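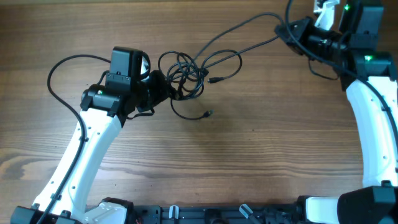 Funton Solid Wood Worktop, Oiled

Item group: Benches and tables / Tops
Supplied by: Protov
Page updated: 11 September 2022

The Funton is a solid wood top for workbenches, desks and light assembly stations. It is sold as a top only. Frames, legs and drawer units are listed separately under Idness.

Appearance

The wood is a warm brown with strong natural figure. Each top is made up from boards selected for strength and flatness, and color is not matched between boards. Darker streaks, honey-colored bands, pale areas and knots with swirling grain are normal and are not grounds for return. Sound knots are left as they are. Open knots are filled and sanded flush before oiling.

Grain runs along the length of the top. If you are ordering two tops to stand end to end, state this in the order notes and the shop will try to cut both from the same batch. An exact match at the joint is not possible.

Dimensions

Width: 140 cm
Depth: 77 cm
Tolerance on width and depth: plus or minus 2 mm
Edges: lightly rounded on all four sides, top and bottom
Corners: square, sharp point removed

Other sizes are cut to order. Cut tops cannot be returned. Send a sketch with all measurements in millimeters.

Finish

Two coats of clear hardwax oil on the top face and edges, one coat on the underside. The surface is matte and can be repaired locally. Sand the damaged area with the grain, wipe off the dust, apply a thin coat of oil and remove the excess after 15 minutes. Allow a full day before putting anything back on the top.

The finish resists water and coffee if wiped up the same hour. It does not resist solvents, battery acid or hot solder. Use a mat for soldering. The top is not antistatic and is not sold as an ESD surface. A grounded mat can be laid over it.

Fixing equipment to the top

Clamps: use pads under the jaws. Bare steel jaws will dent the wood.
Wood screws: drill a pilot hole first. Keep screws at least 30 mm from any edge.
Through bolts: use a wide washer on the underside. Retighten after two weeks, then at each change of season.
Threaded inserts: M6 and M8 inserts are stocked. The shop can fit them to your drilling plan before the top is oiled.

Cable holes are not included. A 60 mm hole with a black cap can be drilled at any position more than 80 mm from the edge.

Mounting on a frame

The top will move slightly in depth with changes in humidity. Frames must have slotted holes running front to back. Do not glue the top to the frame. The Idness fixed and height-adjustable frames both have suitable slots, and the screws come with the frame. The older Gachanja frame has round holes and needs the adapter plates.

Store the top flat in the room where it will be used for two days before mounting. Do not lean it against a wall or radiator.

Care

Dust with a dry cloth. Wipe with a damp cloth and dry straight after. Re-oil once a year, or when water no longer beads on the surface.

Orders and questions

Standard size: Gladys Odera, sales desk
Cut sizes, inserts and drilling plans: Igor Kadlec, workshop

Price, standard size, top only: $459
The workshop is closed for the last two weeks of July.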